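Three weeks of teaching by hand

So my wrists hurt. I'm starting there because when I told people I'd be spending July teaching a robot to tidy a table, every single one of them pictured me in a chair with a coffee, typing. I have barely typed anything. I have been picking up markers.

I picked up the same two markers 125 times before lunch on my first proper day, and by the end of the afternoon the tally sheet said 193. Then I went home and couldn't bring myself to pick up a fork in the normal way, because my thumb had its own ideas about how picking things up works now.

Some background if you're new here. I do contract work for a small outfit called Clovedell, and they're building up a set of demonstrations for a project with the lovely name of Hesimen (I asked what it means, and got a shrug). The idea is that a person does a chore the way they want the robot to do it, over and over, and later on a program learns from all those tries. There are a few ways to go about that and by now I've done three of them, so I have opinions!

The first way I ever tried was grabbing the robot's arm and dragging it around. You put it in a floppy mode where the motors hold up the weight and you just push it where it needs to go, like teaching a very tall toddler to wave. I liked this for about a day. It's great for one slow motion. It's terrible for anything where you need two hands, since you end up hugging one arm and poking the other with your elbow.

Then there was remote control, last fall, on the Bremis rig. You sit across the room with a pair of handles and the arms copy you. I was bad at it for a long time. There's a little delay, small enough that you'd swear it isn't there until you try to put a cap on something, and then you find yourself chasing your own hand. What I did get out of it was patience. If you rush, the arm is still finishing the last thing you asked for while you're already annoyed about the next one. I got decent by the second month, though I never got fast.

And now it's the hand-held grippers, and I think these are my favorite, sore thumb and all. You hold one in each hand and there's no arm attached. You're the arm. The gripper has the camera on it, so what gets recorded is what the gripper saw while you were moving it around, and you just walk up to a table and do the job. There's no delay, because it's your own body doing the moving. The first time I used a pair I laughed out loud at how quick it was compared to the Bremis handles. I got through a morning's worth of tries in less time than it used to take me to get comfortable in the chair.

It has its own problems, of course. The biggest one is me. When I've got my regular hands I cheat all the time without noticing: I nudge a thing with a knuckle, I roll it against my palm, I use my pinky as a little fence. With two jaws you can't do any of that. A marker lying on a smooth table will happily skate away from you if you come at it from the wrong side, and if you close the fingers too near one end it swings like a seesaw. So you learn to slow down at the last moment, line up, close, wait a beat, lift. Line up, close, wait, lift. I have said it under my breath so often that I said it in the grocery store, at the avocados.

Two markers side by side is the one that really got me. One marker, easy. Two lying almost parallel and close together, and suddenly you've got to decide which one you mean, and you've got to decide it early, because the robot is going to learn from the whole approach and a wobble in the middle counts as part of the lesson. My first few dozen were full of wobble. I'd drift toward the left one, change my mind, slide over to the right one, and then come away with both. The person who checks the recordings sent back 102 of mine in one go. I sulked! Then I watched them and, well, fair enough. You could see me dithering in every one.

What fixed it was making up my mind before I moved. It sounds silly written down. I stand there, I look at the table, I pick, and then I go, and I don't change the plan even if a better one shows up halfway. If it goes wrong I let it go wrong and start a fresh try. The bad ones get thrown out anyway, and a clean miss wastes less time than a messy save.

People ask whether you should be neat and identical every time, or mix it up, and the answer I was given is mix it up, but on purpose. Come from a different angle. Shift the things on the table. Swap which hand goes first. Otherwise the robot learns that markers live in one exact spot in the universe and is very confused when they don't. So part of the work is messing the table up again after every round, and I've come to enjoy that part more than the tidying. I'm good at it. I've had a lifetime of practice.

The thing I hadn't expected is how much I'd start noticing my own hands outside of work. I caught myself watching how I put a pen in a mug – the tilt, the little drop at the end where you just let gravity have it. I never place a pen. I let go of it from slightly too high up and trust the mug. You can't really do that in a demonstration, or you can, but then you've taught a robot to fling pens.

A few practical bits for anybody about to start on this kind of thing, because I got a couple of emails after the last post:

Set the height of the table so your elbows are a bit bent. I did my first day at a table that was too low and paid for it in my back.

Take the breaks. Mine are every half hour, and the tries right before a break are always my worst, so now I stop a few minutes early.

Keep your sleeves out of it if you can. A big floppy cuff wandering over the table at the wrong moment is a very good way to lose a take.

Talk as little as possible in the first hour and then as much as you like. I can't explain that one. It works for me.

I also tried the Menon grip strap that came in the box, the one that goes around the back of the hand, and I went back and forth on it for days. With it on, my thumb hurts less and my wrist hurts more. I've settled on wearing it after lunch only. If you've found a better way to split that up, please tell me, I'm all ears.

Next up we're moving on to things that bend and squash, which I'm told is where everybody's numbers fall off a cliff. Soft stuff doesn't stay where you leave it. I had a little go at it this week, at the end of a session when my hands were already tired, and let's say I have some learning ahead of me. I'll write that one up when I have anything useful to say about it. Meanwhile it's more markers tomorrow, and an ice pack tonight.

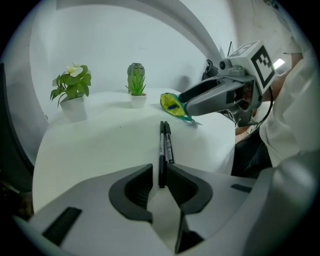
Oriel says the strap works better if you loosen it a notch and let the gripper hang from it between tries, so your thumb only works when the jaws are closing. Took me a week to trust it, but my wrist stopped complaining. And good luck with the squashy things – go in lower than feels right and close slower than you think you need to.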